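Apuntes de la sesión: leer un partido de fútbol desde la grada
29/10/2018
Por Ieva Uibo

Bienvenidos otra vez. La semana pasada nos quedamos a medias con los sistemas de juego y varios me pedisteis por correo que lo pusiera por escrito, así que aquí van los apuntes, bastante más largos de lo que prometí (¡es que el tema engancha!). Hoy toca el mediocampo: qué hace la gente que juega ahí, cómo se mueve cuando no tiene el balón y cómo podemos verlo nosotros desde la grada, con un cuaderno en las rodillas y sin ninguna pantalla.

Usaremos sobre todo el Nesuvley–Clirnholm de agosto, que casi todos visteis en el campo. Quien no pudo venir puede seguir los apuntes igual, porque describo cada jugada lo suficiente para dibujarla.

1. Antes de mirar el balón

El ejercicio que más me gusta de todo el curso es también el más difícil: pasar los primeros minutos sin mirar el balón. Cuesta muchísimo. El ojo se va solo, y cuando la grada grita se va todavía más. Pero si lo conseguís, aunque sea a ratos, el partido se abre de una manera preciosa. Empezáis a ver al lateral que levanta la mano y no recibe, a la mediocentro que camina hacia atrás tres pasos para tapar un hueco que todavía no existe, a la delantera que se coloca a la espalda de la central y se queda quieta, esperando.

Elegid una línea y quedaos con ella. Mi consejo es empezar por la defensa del equipo que ataca. Suena raro, ya lo sé, pero la altura a la que se coloca esa línea dice casi todo sobre el plan de la entrenadora: si está cerca del círculo central, el equipo quiere recuperar pronto y vivir en campo contrario; si se queda atrás con el balón a sesenta metros, alguien en el banquillo tiene miedo a la carrera de una extremo rápida.

El Clirnholm salió con la defensa altísima. Os acordaréis de que en la grada de enfrente había quien se llevaba las manos a la cabeza. Y sin embargo, durante todo el primer tiempo, el Nesuvley no encontró ni un pase a la espalda. ¿Por qué? Porque quien tenía que darlo recibía siempre de espaldas y con una rival encima. La línea alta funciona cuando hay presión sobre la pasadora. Apuntad esto con letra grande, volverá a salir.

2. El triángulo del medio

La mayoría de los equipos que vamos a estudiar juegan con 3 centrocampistas. Sobre el papel el dibujo es sencillo, un triángulo, y la primera pregunta es hacia dónde apunta. Con el vértice hacia atrás tenemos una mediocentro posicional y dos interiores por delante. Con el vértice hacia delante, un doble pivote y una mediapunta.

Lo bonito empieza cuando el triángulo gira. En el minuto 13 del partido, la interior derecha del Nesuvley bajó a recibir casi entre las centrales. La mediocentro, en lugar de quedarse a su lado, subió a ocupar el sitio que ella había dejado. El triángulo seguía siendo un triángulo, pero las marcas del Clirnholm se quedaron mirando a jugadoras distintas de las que tenían asignadas. Una de ellas dudó un segundo. Ese segundo bastó para que el pase entrara por dentro y acabara en el primer tiro a puerta de la tarde.

Quiero que os fijéis en la palabra «dudó». Casi todo el juego de posición busca eso, la duda. Una rotación que no hace dudar a nadie es una carrera gratis (y en el minuto ochenta las carreras gratis se pagan). Cuando veáis una rotación desde la grada, mirad enseguida a la rival más cercana y preguntaos si ha tenido que decidir algo.

Términos que conviene manejar:

Tercera jugadora: la que recibe al final de una combinación en la que no participaba al principio. A llega a B, B toca de cara, C aparece. C suele ser la que nadie miraba, y por eso este curso insiste tanto en apartar los ojos del balón.

Pase de seguridad: el que conserva la posesión sin ganar metros. Tiene mala fama entre el público y a mí me encanta, porque un buen pase de seguridad mueve al rival tanto como uno vertical.

Perfil: la orientación del cuerpo al recibir. Una jugadora bien perfilada ve medio campo antes de tocar el balón; una mal perfilada ve a su portera.

Vigilancia: lo que hacen las defensoras mientras su equipo ataca. No están descansando. Si las veis juntas, habladoras y colocadas cerca de la delantera rival, el equipo está bien trabajado.
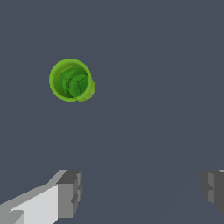
Essam Soliman no compra lo de apartar los ojos del balón, y lo dijo en clase con bastante guasa: que él lleva toda la vida yendo al fútbol a mirar el balón, que para eso lo pintan de colores tan chillones, y que si una mediocentro se coloca de maravilla pero luego el pase se le va a la grada, la colocación le importa un pimiento. Añadió que el gol del Clirnholm llegó de un rebote horroroso y que a ver en qué triángulo metíamos eso.

Me reí mucho, y además tiene una parte de razón que quiero recoger. La técnica manda. Un sistema estupendo con malos controles se cae a pedazos, y cualquiera que haya entrenado un equipo de barrio en invierno lo ha sufrido. Pero lo del rebote os lo discuto con ganas. Volved a la jugada: el balón sale rechazado hacia la frontal y allí hay dos jugadoras del Clirnholm y ninguna del Nesuvley. El rebote es azar, de acuerdo. Que haya dos esperando en la frontal se entrena, y se entrena muchas tardes. Si hubierais estado mirando esa zona antes del centro, habríais visto a la pivote avanzar mientras todo el mundo seguía a la extremo.

3. La presión y sus señales

Ningún equipo presiona noventa minutos. Se presiona a ratos y con señales acordadas, y descubrirlas desde fuera es uno de los grandes placeres de ir al campo. Las más habituales son el pase atrás hacia la portera, el control defectuoso, el balón que va por el aire y tarda en caer, y el pase a una lateral que recibe pegada a la banda. La línea de banda es la mejor defensa que existe: nunca se cansa y nunca se equivoca.

En el segundo tiempo, el Nesuvley cambió la señal. Antes del descanso saltaba con el pase a la central izquierda; después esperó a que el balón llegara a la lateral de ese mismo lado. Parece una tontería, son quince metros de diferencia, pero transformó el partido por completo. Al saltar más tarde, las tres de arriba llegaban juntas en vez de llegar en fila, y el Clirnholm empezó a jugar en largo. ¿Recordáis lo de la línea alta y la presión sobre la pasadora? Pues aquí lo tenéis del revés: el Clirnholm perdía el balón lejos de su delantera, su propia presión llegaba tarde y, por fin, el Nesuvley encontró el pase a la espalda. Así vino el empate.

Fijaos también en quién da la orden. A veces es la delantera centro con el brazo, a veces una voz desde atrás. En el campo de Toliditz, que es pequeño y tiene la grada encima del césped, se oye todo, y os recomiendo de corazón ir allí un domingo cualquiera. Hace unas temporadas vi un partido de regional con más de 400 personas apretadas y aprendí de presión en una mañana lo que no había aprendido en un año de vídeos. Había una central que hablaba sin parar. Cuando la cambiaron, el equipo retrocedió veinte metros en lo que se tarda en atarse una bota.

4. Transiciones

Llamamos transición a lo que pasa en los segundos posteriores a una pérdida o una recuperación. Los equipos están desordenados, cada cual tiene la cabeza en la fase anterior, y por eso se marcan tantos goles ahí.

Tras perder el balón hay dos caminos: ir a por él enseguida o replegar. Lo que mata a un equipo es que la mitad elija un camino y la mitad el otro. Cuando veáis un contraataque que parte el campo en dos, rebobinad mentalmente hasta la pérdida y buscad a la jugadora que fue sola. Muchas veces el público la aplaude por el esfuerzo, y bien está, pero el agujero que dejó a su espalda era el problema.

Tras recuperarlo, el primer pase lo decide casi todo. El Clirnholm tiene la costumbre de sacar ese primer pase hacia el lado contrario de la recuperación, lejos del tumulto. Es una delicia cuando sale. Al Nesuvley le gusta más buscar directamente a la delantera, que aguanta de espaldas y espera compañía. Ninguna de las dos ideas es mejor, dependen de quién corra y de quién sepa proteger el balón.

5. Cómo tomar notas en la grada

Nada de escribir frases largas, os perderéis el partido. Yo divido la hoja con una raya horizontal, primer tiempo arriba y segundo abajo, y anoto el minuto con una palabra. «13, rotación». «27, lateral sola». En el descanso, mientras la gente va a por el bocadillo, completo lo que recuerdo. Los campitos dibujados a mano son muy útiles y cuanto más feos mejor, porque se hacen más rápido. Flecha continua para el pase, flecha discontinua para la carrera, y una equis para la rival que dudó.

Si vais en pareja, repartíos los equipos y no comentéis nada hasta el descanso. Las discrepancias que salen luego son buenísimas. Hay una hoja en blanco con las rayas ya hechas en la carpeta del curso; imprimid dos por persona.

Trabajo para la próxima sesión

Elegid un partido en directo, de la categoría que sea, y seguid a una sola centrocampista durante todo un tiempo. Entregad 4 dibujos como máximo, cada uno con su minuto y dos líneas de explicación. Me interesa sobre todo qué hace cuando su equipo no tiene el balón.

Lectura: el capítulo de Panagiotou sobre los espacios interiores, que ya está fotocopiado. La parte sobre saques de banda os la podéis saltar de momento, le dedicaremos una tarde entera más adelante y tengo unas ganas tremendas de que llegue. Traed también el cuaderno del Nesuvley–Clirnholm, que vamos a volver sobre los últimos diez minutos y sobre el cambio de la mediapunta, que en clase se quedó sin discutir.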